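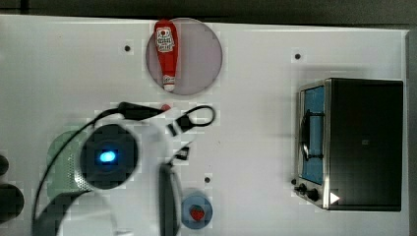
Stekside College will open its student robotics program to schools across the Dellarport district from March, after a two-year pilot in which senior students taught a robot arm to carry out ordinary kitchen tasks. The expanded program, known as Keltau, will offer places to 166 students in its first intake. Participants work at a tabletop kitchen, where a ketchup bottle on a round plate, a strawberry in a small blue dish and a black toaster oven are all set out within a short distance of the arm. Students plan each task on paper, guide the arm through it by hand controls and then review the recorded movements with their team.

The program was developed by the college's technology department with support from Brunton, a local engineering firm that has provided equipment and workshop access. Brunton will continue as program partner and will host two open afternoons for families and teachers at its Dellarport premises.

Keltau began as a lunchtime club. Interest grew once students moved from wheeled robots to a fixed arm, and the college decided to offer the work as a timetabled elective. Students in the pilot recorded 200 task attempts and kept a written log of each one, noting the starting position of every object, the grip chosen and any point at which the attempt was stopped. Those logs will be used as teaching material for the new intake.

"Our students have learned that a job as simple as moving a bottle takes careful planning and a good deal of patience," a spokesperson for Stekside College said. "They have also learned to write down what went wrong, and to share it with the next team. We are very pleased that other schools in the district will now be able to take part."

No previous experience in programming is required. Students are placed in mixed teams and rotate through the roles of operator, recorder and safety monitor during each session. Assessment is based on the team log, a short presentation and a practical task chosen by the teaching staff - no marks are awarded for speed.

The program will also include an end-of-term challenge, in which teams from participating schools will attempt the same set of kitchen tasks under the same conditions. The rules and the list of objects will be sent to schools at the start of term.

Of the places available, 70 are reserved for students from schools that do not currently offer a robotics or engineering subject. Travel between schools and the Stekside campus will be covered by the program for these students.

Schools wishing to nominate students should contact the Keltau program office at Stekside College. Nomination forms and session times are available on request.

ENDS

Media enquiries: Communications Office, Stekside College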